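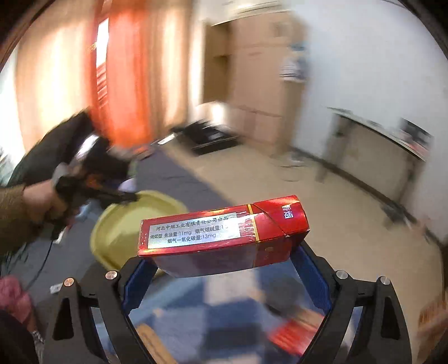 Filed under: Bench Notes / Packaging

October, just after lunch

Back on the flip-tops. The red pack is from the Hebei works (河北中烟工业有限责任公司, according to its own side label) and it has become my favorite object in the building, which says something about the building. Flue-cured type, 11 mg tar, 13 mg carbon monoxide, all of it stated on the long side in three tidy lines, like a menu. The end face says 香烟, "cigarettes," for anyone who got this far and was still wondering.

What I want out of it is the hinge. We are trying to make a small rigid carton for Brandemine's sewing needles that opens one-handed and stays shut in a pocket, and every sample we've cut so far does one or the other. The cigarette people solved this a long time ago and have since had plenty of money to keep solving it. I don't smoke, Tudur quit, and we now own more cigarette packs than either of us did at nineteen.

Notes on the lid, before I forget:

The back crease is the whole trick. On the Jureck blanks I had been scoring it full depth, the same as the body folds, and the lid flops like a tired mailbox. Half depth is better. Half depth with the board grain running across the crease is better again but it cracks the red ink, so you get a pale line right where the customer is looking. Tudur Ifans says the pale line "reads as handmade." Tudur says this about most of our defects.

Inner collar: the stiff bit of card that sticks up inside and that the lid closes over. Ours was too tall. Trimmed it, then trimmed it again, then had to make a new one, which I have written on the wall as a unit of measurement (one "collar" = forty minutes). The new one is a hair narrower at the top corners and the lid stops catching. Do this on all of them.

Side ears: leave them alone. I fiddled with them for most of a morning and ended up back where I started, minus a sheet of board.

Open-and-close count. The Moltov board went to 1000 with the crease soft but holding. I had told everyone 2000 in the meeting, in a confident voice, so I kept going, and it let go on the left side at 1181... no, crossed out, that was the tally sheet with two people's handwriting on it. Correct figure is 181 past the thousand, so yes, the same number. Leaving this here as a record of my mental state. The Stougaard board has only had 77 so far and already feels better in the hand, with a bit of a snap at the end of the travel. Needs the full run. Not by me. My thumb has filed a complaint.

Also on the wrap. The clear film does more work than I gave it credit for. It hides small sins at the corners and makes plain red board look twice the price. Every time the light hits it you think "gift." Take it off and you think "box." Brandemine wants no plastic anywhere, fair enough, so we need the shine from the varnish, and the varnish we have goes on like pancake syrup. Asked for a thinner one. Was told to stir it.

The gold stripe: a thin one, near the middle, right where the lid meets the body. Very sly. Your eye reads the join as decoration and you stop noticing that the thing is two parts. I'd like to steal this outright. A thin line printed across the join would forgive a small misalignment, or else advertise it horribly — we'll find out which when the next sheets come back. I have asked for three widths.

Housekeeping, since this is also where that goes. We're still working on the floor, where all things in this shop eventually go to be worked on. The carpet is fine for knees and terrible for small offcuts, so please cut over a board and pick up afterward. I found a collar blank in my sock. If you borrow a sample pack, put it back with the flap the way you found it, as I am trying to keep the hinges comparable and some people (see above, Welsh) open and shut them while on the phone.

To do:
Recut six Jureck blanks at half depth, grain both ways, mark which is which in PENCIL
Stougaard to 2000, shared out, one tally sheet per person
Ring about varnish again, nicer this time
Try the stripe on plain board with a gold pen before the sheets arrive
Ask Brandemine how many needles per box, which it would have been good to know in the first place

Later, nearly six: gold pen test done. Looks great from across the room. Up close it looks like I did it with a gold pen. Two hinges drying overnight under the dictionary, don't move it.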